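Ticket 2319 - Booking calendar sends reminders to the wrong families
Status: Open, waiting on customer
Product: Skendero Bookings
Opened by: Eluned Griffiths, Jamham Toy Library
Opened: 2 Oct 2021

Hello all, and thank you for getting back to me so kindly on the phone. You asked me to put the whole thing in writing, so I've made a pot of tea and I'll do my best.

We lend toys and puzzles to families with little ones, and we've had your calendar since the spring. Until September it behaved beautifully. Then we added our second branch at Trara, and ever since then the return reminders have been going astray. A family at Jamham borrows something for three weeks, and the reminder goes to whoever has the same member number at Trara. Poor souls, they've been turning their houses upside down looking for things they never had!

The item that brought it to light was our counting fish puzzle, a great favourite, which is always out with somebody.
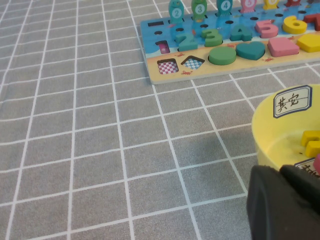 What I've tried so far, in the order I tried it. I logged out and back in. I cleared the browser history as your help page suggests (and lost all my saved passwords, but never mind). I turned reminders off for Trara altogether, saved, and turned them on again the next morning. That seemed to do the trick for a day, and then seven more went out to the wrong people overnight.

I then went through the Members page by hand. Jamham has 90 families and Trara has 62, and both lists start at number one, so every Trara number has a twin at Jamham. I did wonder whether that was the trouble. When I changed one Trara family to number 501 as a test, their reminder came through perfectly and so did their twin's. I haven't liked to change the rest, as the numbers are printed on everybody's cards.

One more oddity, in case it helps. The Hứa family at Trara show up properly on the Members page, but in the reminder email their name arrives as H, then a question mark, then a. Mrs Hứa was very good about it, but I'd like it put right, please.

I've attached the export you wanted and filled in the catalogue entry for the puzzle again from scratch, just to rule out a fault in the old one. 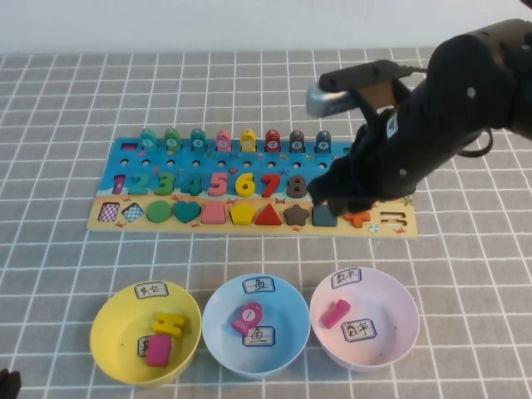 Marcus: Thanks, Eluned, that's a really useful write-up, and your test with 501 has saved us a fair bit of digging. The reminder job looks people up by member number and ignores the branch. Please don't renumber anyone. Could you go to Settings, then Branches, and tell me whether "Separate member lists" is ticked for Trara? The name is a different fault in the email template and I've raised it separately.

Eluned: It wasn't ticked! I've ticked it and pressed Save, but when I go back to the page it has unticked itself. I tried it twice on the office computer and once on my tablet - the same each time. Is it perhaps something only you can switch on from your end? I've paused all the reminders for now and we're ringing people the old way, so there's no panic, though I'd be glad of it before half term.

Marcus: Leave it paused, please. I can see the save being refused in our log and I've passed it to the accounts team.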